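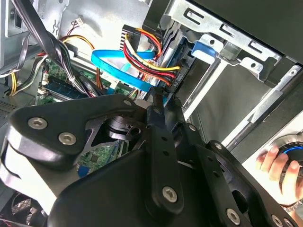

*Drive cage, SATA cable and the ODD_P1 connector.*

## Order of reassembly for a Dell tower with the processor socket open

Our office at Tillatham is returning several retired desktops to service. Kindly advise on the correct order for refitting the processor, the memory and the drive cables.

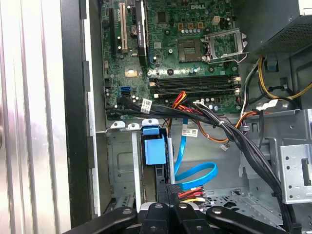 ### Replies

**Besdale Repair Desk**

Fit the processor first. Do not touch the contacts in the socket. Lower the load plate, secure the lever, and only then install the cooler. Memory follows, and the white latches should close fully at both ends of each slot. Please also replace the coin cell if the clock loses time. Members are asked to disconnect the power cord before any of this work.

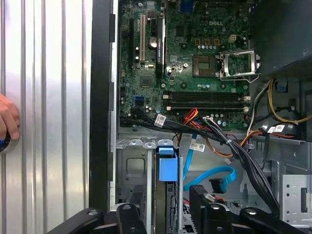 **Keltava Office Services**
*Senior Bench Technician*

The order given is correct. I would add that the cable bundle should be moved clear of the memory slots before modules are inserted. Allow 20 minutes for the work. Label each drive lead before it is removed, including the blue SATA cable,

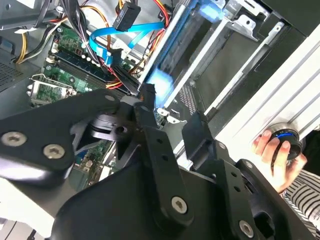

and check each label against the service manual for your model before closing the case.

**villalba_13**

Same order here. It took me 2 tries to get the memory seated.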